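Notes from the Flultham Flood and Heat Group
July 2021

Hello again, neighbors! I'm writing this at the kitchen table with the fan on high and a wet dish towel around my neck, so please forgive any typos. It has been a long month, and I want to catch you up on the cooling room, the river meeting, and the small grants, in that order, because the cooling room is what most of you keep stopping me about at the grocery store.

The cooling room at the Mancombe Street hall is open again from noon until eight whenever the county puts out a heat warning. We had it open on 11 days in June and the first part of this month, which is more than all of last summer. On the busiest afternoon 79 people signed the book, and I know a few more slipped in without signing (you know who you are, and you're welcome any time). Most were older folks from the Rowbotham apartments, where the top floors get awful by midafternoon, but we also had a lot of moms with babies and a whole crew of roofers who came in on their lunch break and drank us out of lemonade.

I sat with some of the women from Rowbotham for a good part of that afternoon, and we got to talking about who ends up doing the work when it gets this hot. One of them looks after her mother and two grandkids. She told me she hadn't slept through a night in over a week because she gets up to check on everybody. Another cleans houses across the river and loses the pay if she stays home, so she goes. I came away thinking our heat plan is pretty good on paper for people who can drop everything and come sit with us, and a lot thinner for people who are taking care of somebody. So we're going to try home visits! Two of us will go door to door on warning days with cold water, a thermometer and a phone list. If you can spare a couple of hours, please tell me.

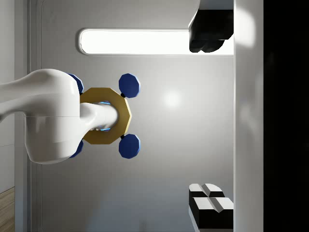 White robot arm with a gold eight-sided ring, computer rendering

On to the river. The Gresmont Creek meeting was packed and, to put it kindly, lively. The city wants to raise the bank on the downtown side and leave our side for a later phase, with no date on it. I've lived here long enough to have heard "a later phase" before. Several people brought pictures from the January flood, and one gentleman brought a jar of the mud he scraped off his basement floor, which he set on the table in front of the engineers and left there all evening. I liked that a lot.

What we asked for is pretty modest. We want the storm drains on the low end of Mancombe Street cleaned before fall. We want the warning texts to go out in Spanish as well as English, and we want somebody to call the people who don't have a cell phone. And we want the next meeting held on our side of the creek, in the evening, with child care. The last one started at four, and half the parents I know were still at work. The city said yes to the drains and "we'll look into it" on the rest. I've put it on my calendar to call every couple of weeks until looking into it becomes something else.

If your basement took water in January and you never filed a report, it's still worth doing. The city counts reports when it decides which streets come first, and renters can file too — you don't need your landlord's permission. I have paper forms at the hall and I'm happy to sit down and fill one out with you. It takes 10 minutes if you have your address and a rough idea of how deep the water got.

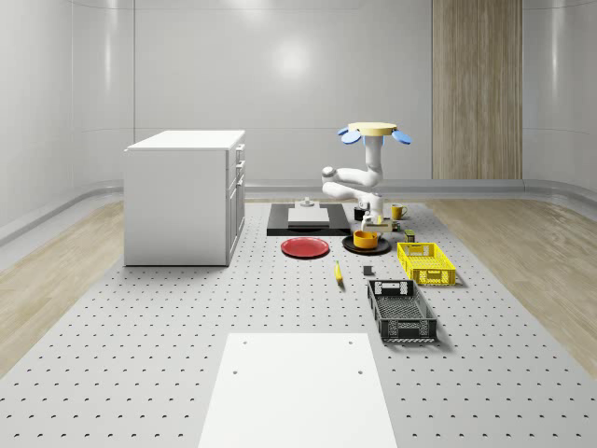 Robot arm with a yellow-orange bowl on a black plate, computer rendering

Now the small grants, which are the cheerful part. We have money again this year for households and blocks that want to do something about heat or water. You can ask for up to 600 dollars. Last round paid for rain barrels, window shades, a sump pump, and the shade trees by the bus stop, which are doing great except for the one that got backed into. (It has been replaced and now has a very large stake next to it.)

The application is one page. You tell us what you want to do, what it costs, and who it helps. We had very few requests from the Rowbotham side last time and I'd love to change that, so if you've got half an idea, come talk to me and we'll work on it together. Applications are due at the end of next month. Drop them in the box at the hall, or slide one under my door like somebody did last year.

A few odds and ends. We need box fans, working ones please, with all their feet. We could use another big cooler for the home visits. The ice machine at the hall is making that noise again, and if you know anything about ice machines I will bake you a pie. And whoever left a pair of green reading glasses in the cooling room, they're in the top drawer by the sign-in book.

Drink your water, and knock on a neighbor's door!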